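Zirkora Everyday Crew Sock
Pack of 5 pairs

Back in stock, most colours. Grey still short, more due Friday.

Plain crew sock for work, trainers, round the house. Soft, mid weight, no fancy bits. Light blue is the one people reorder, so we've bought deeper in that than the rest. Folded cuff, white edging band at the top, small dark print down near the toe.

Sizes: S, M, L. Between sizes go up. They come up a touch snug first wear then settle.

Cotton rich with a bit of stretch. Flat toe seam, no ridge. Wash at 40, inside out if you can be bothered. No tumble drying on high, it kills the elastic. Dont iron the print.

Lay one out flat before you put a wash on and check you've got the size you ordered. Worn or washed pairs can't come back, sorry. Cuff to toe, no pulling, then compare with the size card in the pack.
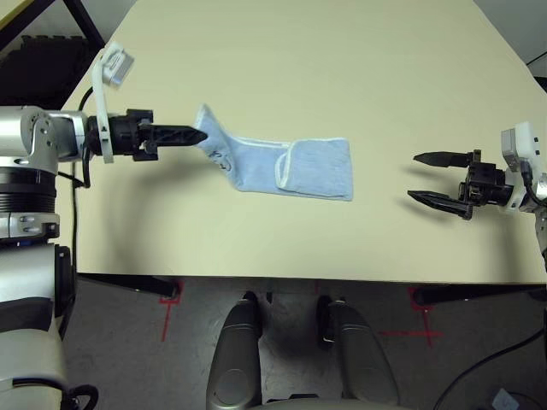 Annag Drummond had hers through two winters and says the heels went before the cuffs did, and would we please do a longer leg. She also wants to know why the size isn't marked on the sock itself, as the card goes in the bin the day it arrives.

Fair. Longer leg is coming under the Okabe name, same yarn, same colours to start with. No price yet. Size marking we've asked the mill about.

Delivery 3 working days, mainland. Islands a bit longer. Free returns on unopend packs, keep the paper band on.

Trade packs of 100 pairs, one colour per pack, no mixing sizes. Ask for Hawi Adugna on the trade desk, mornings best.

Also in this range: Gramis ankle sock, Daser bed sock (winter only).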